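Limari click-together floor tiles: one long review after a winter in the laundry room

Sat 2 March 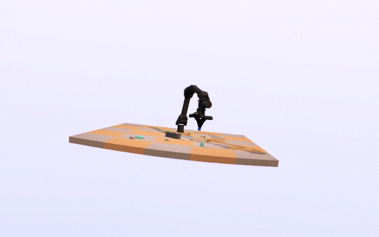
Orange and gray-beige in a checkerboard, from a low angle.

I put off doing the laundry room floor for years. It had the original sheet vinyl, yellowed by the back door and curling up next to the washer, and every quote I got for real tile came in near $3,000. For a room where I sort socks! So last June I started looking at click-together tiles, and I've now lived with the Limari ones long enough to say I love them, with a few gripes.

I ordered from Workemon, three boxes at $139 each plus the edge strips, and the whole thing came to $448. Shipping was free and the boxes showed up on two different days, so don't clear out the room until you have everything in your hands. I had a washer sitting in my hallway for most of a week.

You choose your colors box by box. I spent way too long on this. I wanted something loud in there because it's the gloomiest room in the house, and orange with a soft grayish beige turned out to be exactly right for me. It's cheerful without making my eyes hurt at six in the morning. If you've only ever thought of checkerboard floors as black and white diners, go play with the colors for an evening - green with cream was my close second.

Putting it down is fun, and I say that as a person who dreads most home projects. There are loops on two sides of each tile and pegs on the other two. You line them up and press until you hear the click. I used my heel for the first few rows and then switched to a Kurek rubber mallet, which was much kinder to my knees. Start in the corner you see first when you walk in, and leave a little gap at the walls so the floor can move with the seasons. I forgot the gap on one side and had a small hump by the dryer the first time the heat came on. Trimming that row fixed it.

Cutting is the one part I'd call annoying. The instructions say a utility knife will do it, and it will, if you have a whole afternoon and a strong wrist. I borrowed a jigsaw and was done before dinner. Around the drain pipe I made a paper pattern first and still messed up one tile, so please get a few spares of each color.

What it's like to live with: warm enough for bare feet, easy to mop, and a lot quieter than I was afraid of. There's a slight hollow sound under hard shoes. Lint does collect in the seams, and I run the vacuum over it before mopping or it turns to gray mush. Detergent spills wipe right up. The orange hides everything, and the lighter color shows muddy shoe prints right away, so you'll learn which squares to step on.

My favorite thing is that you can lift any of it back out. When the washer hose started dripping in January I popped up a patch, dried underneath, and clicked it all back in before lunch. Try that with grout.

I had a Barerum runner in there before this, and it was nice enough, but it slid around and always smelled a little damp. I don't miss it.

Small complaints: the corner pieces are sold separately and I didn't see that until checkout, the smell out of the box took a few days to air out, and the printed instructions are tiny. The box also says each tile holds 500 pounds. My washer hasn't left a dent so far, and that's as much testing as I plan to do.

I'm already pricing out the back porch. Thinking green and cream this time.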